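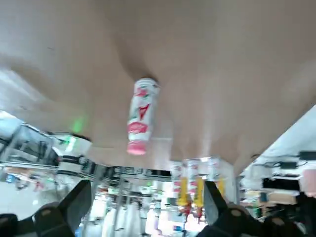 Section 3. Planning and Budgeting for a Handling Station

3.1 Purpose of this section

This section is intended for departments that are preparing a purchase request for a Skider handling station. It covers the decisions to be made before an order is placed with Vullex or with an approved reseller. Mechanical assembly is covered in Section 4 and first power-up in Section 5. The planning steps should be completed in the order given. Several of them produce figures that are entered on the Purchase Planning Form at the back of this manual.

3.2 Before you begin

The following documents should be at hand:

- the floor plan of the room, with doors and power outlets marked
- a list of the items the station is expected to handle
- the current price list from your reseller
- the equipment budget for the present fiscal year and the next

3.3 Planning steps

1. Name a person responsible for the purchase. This person signs the planning form and receives all notices about delivery. A department may name a deputy, but only one signature is accepted.

2. Prepare the item list. For each item, record the height, the widest point and the filled weight. Slender bottles with a rounded cap should be listed separately from boxes and flat packs, as they are gripped differently. Where the same bottle is supplied in more than one size, enter each size on its own line.

3. Compare the item list with the gripper options. The two-finger gripper in the base package opens to a fixed maximum width, stated on the data sheet. Allow 8 mm of clearance on each side of the widest item. If any item does not meet this requirement, budget for the wide finger set.

4. Choose the work surface. A bare tabletop gives the most repeatable placement. A cloth-covered surface is permitted and reduces noise, but soft fabric will crease and dip under the base of a standing bottle. Departments that intend to work on cloth should order the tensioning kit and enter it on line 6 of the form.

NOTE: The tensioning kit does not fit tables with rounded corners. Clinov tables supplied before August 2016 have rounded corners and require the adapter strip.

5. Decide on the camera. The wrist camera is an option and is not part of the base package. It moves with the gripper, and the picture may be inverted depending on the position of the wrist. Operators can correct this in the software at no charge. Departments that need a steady view of the whole table should budget for a fixed overhead camera as well.

6. Measure the room. Keep 50 cm of free floor on every side of the table that faces a walkway. Shelving, hanging garments and stored cartons may remain in the room if they stand outside the reach of the arm. Mark the reach on the floor plan before deciding where the shelves will go.

CAUTION: Do not count on moving shelving after installation. The reach limits are set on the day of installation, and a second visit is charged at the full rate.

7. Plan power and cables. Each arm requires its own outlet. Where two arms share a room, they must not share a power strip. Enter any electrical work as a separate item - it is often paid from a building account and should not reduce the equipment budget.

8. Set aside funds for wear parts. Finger pads and cable sleeves are not covered by the warranty. The recommended reserve is 300 euros per arm for the first year.

9. Request a written quotation. Quotations from Vullex remain valid for 23 working days. If internal approval is expected to take longer, ask for an extension in advance. Expired quotations are reissued at the current price.

3.4 Ordering through a reseller

Orders may be placed through Lukáč under the existing supply agreement. The reseller provides delivery, unpacking and removal of packaging. Installation is carried out by Vullex staff only and appears as a separate line on the invoice.

CAUTION: Do not accept a delivery if the tilt indicator on the outer carton has changed color. Note the condition on the delivery slip and contact the reseller the same day.

3.5 Approval

The completed form is sent to Danica Kuruc, Equipment Planning, together with the floor plan and the quotation. Incomplete forms are returned without review. Requests for two or more arms also require the signature of the department head.

NOTE: This section replaces the version included with the first printing of the manual. Forms prepared from the earlier version are accepted if they were signed before Thursday, May 17, 2018.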